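五月 样板间笔记 床品部分

上午 先量床垫。靠墙那侧手伸不进去,尺子塞了三次才到底。厚度比Bronow给的单子上大一点,床笠的边够不够深待看。

床笠两套,Navbridge那套400的,还有Ozoliņš的900。900那套手感滑,套上去容易跑角,先放着。今天用400的灰绿色。

洗过一遍再上,没熨。熨斗在Tistordale那边还没拿回来,下次记得带。

套的顺序:
先套里面靠墙靠床头的角,再套对角,最后两个外角。上次反过来做,里角怎么都拉不下去,白费半小时。
里角要跪到床上去按,膝盖压出来的印子得重新抹。
靠墙那条边用手背往下塞,别用指甲抠,上回抠出一个小洞。

问题:
1. 角上的褶从床头和墙的夹角往外散开,斜着走。中间大片还行,平的。怀疑松紧带缝得太紧,或者角的位至偏了。下次把角往床头方向多拉一点再看。
2. 靠墙的边塞进去了,有小皱,线不太直。床上好枕头以后大概看不出,但客户喜欢从床尾那头看,还是要弄。
3. 墙上的面板离床沿不高,两个方块并排的那种,米色。要问一下床垫换厚的会不会顶到。加床垫保护垫之前一定先量,别又拆一遍。
4. 墙面有几处淡印子,补漆的事另记,不归床品。

试过喷水抹平,只在边角试了一小块,喷多了反而贴着垫子起棱,不好用。蒸汽挂烫机应该可以,等拿到再说。

下午 又把靠墙那边抽出来重塞。塞之前先把面料朝床尾捋,捋完再压边,手感比直接塞顺。记一下,以后都这么做。外侧的边最后收,不急。

还没定的:
床笠要不要改深三公分,问裁缝,顺便问换松紧带多少钱。
900那套要不要退。留着的话得配防滑扣,扣子夹久了会不会留印不知到。
颜色,灰绿配白墙我觉得可以,有人嫌闷。等窗帘到了一起看,现在争没用。
床头软包要吸一次尘,布面容易粘毛,吸完再上枕套。
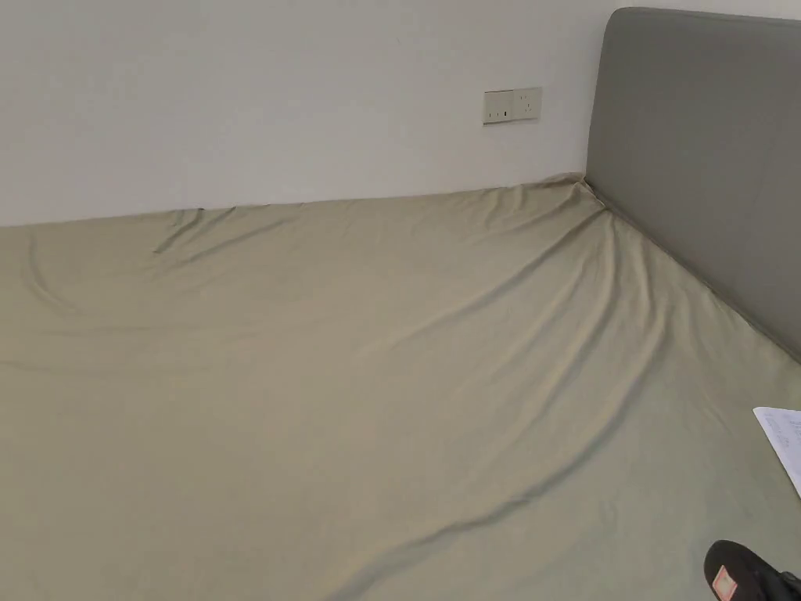

枕套和被套

枕套各试一只,先不拆吊牌。被套等床笠的角弄好再铺,否则掀来掀去全白做。里面系带的位置和被芯对不上,要补缝,线用同色。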